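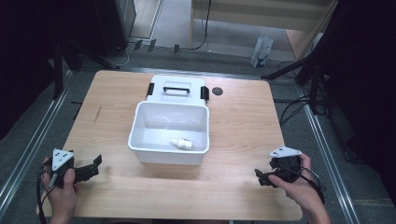
DREDDALE, February

Print this page | E-mail this page
5 min read

Widatico to Open Self-Storage Building on Thongsuk Street

Widatico will open its first self-storage building in Dreddale this month, in the former furniture warehouse at the north end of Thongsuk Street. The building has 766 units on three floors and will be open to renters from 6 a.m. to 10 p.m. every day of the year.

The company bought the property from Brurorlow, the furniture wholesaler, which moved its stock to a new site outside town and kept a small showroom on the first floor. The showroom will stay where it is under a lease with Widatico and will keep its own entrance and parking.

"We looked at building new at the edge of town and decided against it," said Boonsong Tanasarn, general manager of Widatico. "The floors in this warehouse were made to carry loaded furniture racks. The freight elevators were in good shape. What it needed was a roof, a sprinkler system and a lot of doors."

Work on the building took 19 months. The roof was replaced in full, and the old loading bays on the west side were rebuilt so that three rental trucks can unload under cover at the same time. Both freight elevators were rewired. A third, smaller elevator was added next to the office for renters who are carrying only a few things and do not want to wait for a freight car.

Units come in seven sizes. The smallest are stacked lockers meant for a few bins, a set of golf clubs or files from a home office. The largest will take the contents of a four-bedroom house. Most of the second floor is heated and cooled year-round. The third floor is heated in winter only, and those units rent for less.

Rental is month to month. There is no deposit, and the first month is prorated from the day the renter moves in. Renters who pay for a full year in advance get the twelfth month free. Rates are posted in the office and are the same for new and existing customers. Widatico said it will give 60 days' written notice of any increase.

The company held an open meeting about the project in the Brurorlow showroom last fall and took written questions afterward. Most of the questions were about truck traffic, outdoor lighting and whether the building would be staffed in the evening.

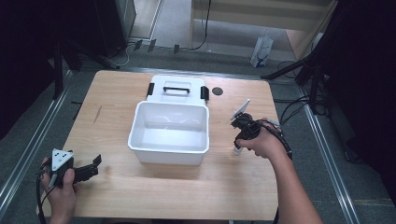 Somkiat Boonchu asked at the meeting why a storage building needed to be open until 10 p.m. on a street with apartments across from it, and said the sound of roll-up doors had carried a long way when the warehouse was running late shifts. Boonchu also said the corner of Thongsuk Street was hard enough to turn at already without rental trucks backing out into it, and that the company should "come and stand there at half past five and watch."

Widatico made several changes after the meeting. The truck bays will close at 8 p.m., and after that hour renters can use only the pedestrian door on the east side. Trucks will enter from the alley and leave by the same route, so that no vehicle backs onto Thongsuk Street. The outdoor lights on the side facing the apartments have been lowered and fitted with shields, and they dim at 10:30 p.m.

"The alley route was a good suggestion and we should have drawn it that way to begin with," Tanasarn said. "On the hours, we heard from people on both sides. A lot of renters get off work at six or seven. Closing the bays early and keeping the walk-in door open seemed fair to everyone."

The office will be staffed until 7 p.m. After that, calls from the phone at the east door go to an on-call manager. Each renter gets a door code that works only during open hours and only for the floor where the unit is located.

What renters should know before moving in

Widatico is giving every new renter a short printed guide, written by the staff at its other locations. It covers the questions the company hears most often.

Cardboard boxes should be new or close to new and should all be one or two sizes if they are going to be stacked. Boxes from the grocery store are fine for a weekend move but tend to sag after a few months with weight on them. Plastic bins with lids cost more and hold up better, especially on the third floor, where summer temperatures will be higher.

Mattresses and upholstered furniture should be covered but not sealed airtight. Refrigerators and freezers should be defrosted and wiped out at least a day before the move and stored with the door held open a few inches. Batteries should come out of toys, flashlights and remote controls.

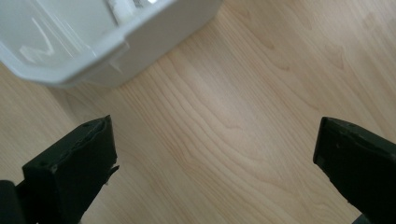 Food, plants, propane tanks, gasoline, paint thinner and fireworks are not allowed in any unit. Lawn mowers and other gas-powered tools are allowed if the tank has been drained. Tires are limited to four per unit. Renters may not sleep, run a business open to customers or keep animals in the building.

Labels should go on two sides of each box and on the lid, and a list of what is in the unit should be kept at home. The guide suggests leaving a narrow aisle down the middle of any unit larger than a closet and putting things needed soonest, such as winter coats or tax papers, near the door.

Every renter must show proof of insurance. A homeowner's or renter's policy will often cover stored goods up to a limit, and the guide advises checking that limit first. Coverage of up to $3000 per unit can be added to the monthly bill for renters whose own policy does not apply.

Reservations

Widatico opened a waiting list last year and had received 2597 inquiries by the end of January. People on the list will be called in the order they signed up and will have five days to choose a unit. Units not taken by then will be offered to the public. The company expects the heated and cooled units on the second floor to go first and asks people who are flexible about size to say so when they are called.

Hand trucks and furniture dollies are free to use and are kept by the elevators. They have to stay on the property. The office will sell locks, tape, boxes and mattress covers, and unused boxes can be returned for a refund with the receipt.

Street parking on the east side of Thongsuk Street is limited to one hour until 6 p.m. Renters who are loading from a car should use the marked spaces behind the building, which are reached from the alley.

About Widatico

Widatico rents storage space to households and small businesses. The Thongsuk Street building is managed from the on-site office, and questions about rates, access or the waiting list can be brought to the front desk or sent by mail to the building.

Print this page | E-mail this page

Search news releases
Enter keyword
Go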